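I finally finished my short! It's 48 seconds long, it took me most of the winter, and the main character is a paper moth who can't find the light switch. I drew it on twos, mostly at the kitchen table after dinner, and by February I was so sick of drawing wings that I nearly turned the moth into a caterpillar.

The part I want to talk about is what came after, the festival submissions, because I went in knowing zero. I picked 20 festivals off a big list, made a spreadsheet (color coded, of course) and started filling in forms.

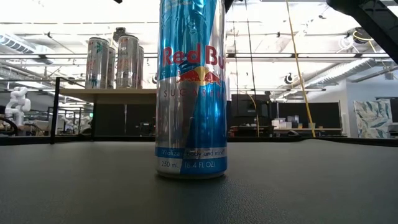 Do you need a finished sound mix before you submit?

Most of the small festivals will take a work in progress as long as you say so on the form, but I'd wait. I sent a rough mix to the Burkley Shorts Night and winced about it for weeks.

The thing I got most wrong was the synopsis. My first one was a whole paragraph about loneliness and electricity. Margaux Tessier, who programs the animation block at Javeser, wrote back and asked very kindly if I could tell her what happens in the film. So now it says "A moth looks for a light switch." Much better!

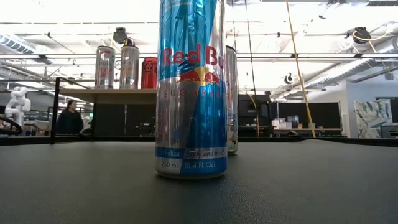 Red Bull Sugarfree, 250 mL

Then there's the export. I'd been working in Wevar, which I love for drawing and do not love for anything else, and the file it gave me played fine at home and stuttered everywhere else. I ended up dumping all 920 drawings out as stills and putting them back together in a different program, one long Friday that ended at 2 in the morning.

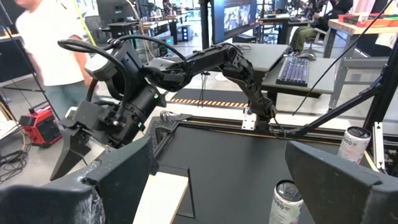
After that the file played fine on every machine I tried, including my mom's ancient laptop, so I'm calling it done. I also made a version with the captions burned in - two festivals asked for one and it was easier to do it while I had everything open.

So far I've had one yes, from Sumampouw, and a handful of very polite nos.
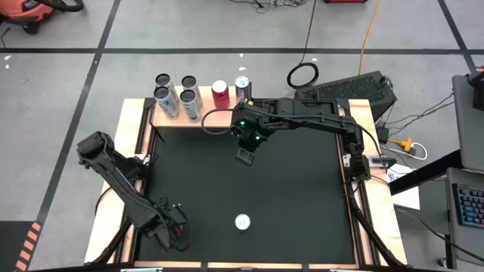 The yes is for their late-night program, which I'm thrilled about, even if the moth is pretty tame company for that crowd. I still owe them a poster and a bio, and I've rewritten the bio more times than I ever redrew the wings. If you've got a good one, send it over so I can see how you did it!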